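Skerkthorpe Residents' Board > House and Garden > Marble worktop, seal it or leave it?

dustpan_dee
Sunday, 9:40
We moved into the old Krajewska place in spring and inherited a marble worktop. It is pale with thin brown veins and it has gone dull either side of the sink. A firm in Admont has quoted me £810 to hone and reseal the lot. Is that normal? My sister says I should leave it alone and stop fussing.

Haziq Simanjuntak
Sunday, 10:15
Get a second quote. Before that, do the water test. Put a few drops on the dull part and leave it for 20 minutes. If the stone goes dark underneath, it is taking in water and a sealer will help. If it stays the same colour, the sealer is still doing its job and what you have is etching. Sealer won't cure etching.

mo_tarrant
Sunday, 10:32
I'd disagree with the second half of that. We had ours resealed and the dull marks were much better afterwards. Also £810 sounds fair to me if it includes the splashback.

Haziq Simanjuntak
Sunday, 10:50
Did they polish it first? Most of them do, and it's the polishing that takes the marks out. Etching is the surface being eaten by lemon juice, vinegar, wine or the wrong cleaner. The sealer sits in the pores and stops oil and tea getting in — it doesn't put a shield on top.

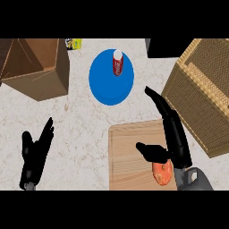

The other thing is the edges. People test the middle of the worktop and forget the strip by the taps, where most of the wear is. Try two places at least.

mo_tarrant
Sunday, 11:05
They may have polished it, I was at work. I still think you're making it sound worse than it is.

Siiri Urbonaitė
Sunday, 12:20
I have had marble for eight years and sealed it once. It has rings and marks all over and I like it. If you want it to look new every morning, get quartz. For daily cleaning I use warm water and a drop of washing-up liquid, then dry it with a tea towel. No sprays with limescale remover in them.

dustpan_dee
Sunday, 14:05
Did the test. It went dark by the sink and stayed the same near the cooker. So I suppose it's a bit of both. The quote doesn't include the splashback, Mo, I checked.

mo_tarrant
Sunday, 14:11
In that case it's too much.

Haziq Simanjuntak
Sunday, 14:30
Ask them for a price on the sink end only. Dustedari on the trading estate sell a sealer you can put on yourself, but try it in a corner first and wipe off what hasn't soaked in, or it dries in smears.

dustpan_dee
Sunday, 14:48
Will ring them both tomorrow. Thanks all.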